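Ticket: Dryer stops mid-cycle, code F23
Status: Open – waiting on part
Opened by: Annelore Baumgart
Product: Trolberg heat pump dryer, bought through Stema

Entry 1 – October 8, 2024

Hi all, me again (I did the dishwasher ticket back in winter, if anyone remembers that saga). This time it's the dryer. It starts fine, drum turns, warm air, all lovely, and then 37 minutes in it beeps twice and throws F23. Every time! Doesn't matter if it's towels or a couple of tea towels and a sock.

The manual says F23 is "airflow" and to clean the filter. I clean the filter after every load, I'm a bit of a nut about it, but I pulled both halves out anyway and rinsed them under the laundry tap. Let them dry overnight on the line. Same code next morning, same 37 minutes.

Entry 2

Rang Stema support. Lovely bloke, very patient with me, had me hold Start and Delicates together to get into the service menu. Stored codes were F23 (a heap of them) and one F20 from September that I never saw on the display. He reckons F20 is the moisture sensor. I wiped the two metal strips inside the drum with white vinegar like he said and ran a timed program with nothing in it. It got to the end! Then I put a proper load in and back came F23, so no joy there.

Entry 3

Took the kick panel off the bottom to get at the condenser. If you've got the same model, the clips are at the top corners and they pull toward you – don't lever from underneath or you'll mark the paint (ask me how I know). There was a fair mat of lint across the fins. I used the soft brush on the vacuum, going up and down with the fins so they didn't bend. Filled half the canister, which was disgusting and also quite satisfying.

Next load ran 52 minutes before the code. Better, still not right.
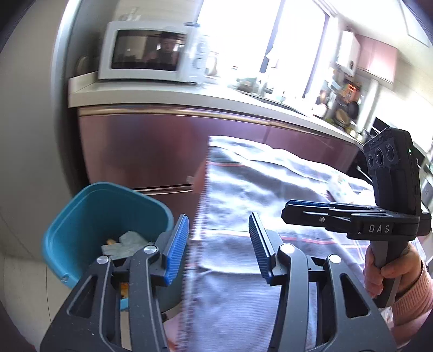
Entry 4

Someone on the Semwal owners' board had the same thing on theirs and it was the fan motor slowing down once it got hot. Mine does sound a bit tired towards the end, sort of a low hum that drops in pitch. Rang Stema again and they agreed it's worth swapping. Part is a Prokton fan, on back order, no date yet.

In the meantime I'm doing small loads on the low heat setting and those are finishing most of the time. Sheets are going on the line.

Still to do:
Ask whether the fan comes with the gasket or if I order that separately
Find the receipt for the warranty people
Run the service menu again before the swap and write the codes down this time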